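Stop sorting, start sweeping 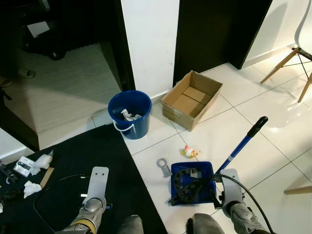

Blue bucket, blue dustpan, white tile. Floor still to do.

Unpopular opinion, the floor comes before the shelves. Every tidying guide I read starts with drawers. Labels, dividers, ten matching boxes. Meanwhile you are stepping over a rubber toy to get to the cabinet.

White glossy tile is the worst for this and also the best. Shows everything. I lived with beige carpet in Tralow, 88 square meters of it, and I swear half my screws went in there and never came back. On tile you see the bracket. You pick up the bracket. Done.

My rule: one bucket for paper, one open box for stuff that goes back somewhere, dustpan for the rest. Yes, bits of hardware in a dustpan. Why not, it has a flat edge and a handle. Some guy on the Flovanitz forum called this lazy, 312 replies, people really do get angry about dustpans. Fine. Lazy gets the floor clear befor lunch.

And don't buy anything. Kirodside will sell you a "floor caddy" with 2 compartments. It's a bucket. You have a bucket.

Rugs are a separate fight, striped ones hide crumbs and I'm keeping mine. Shelves in March, maybe.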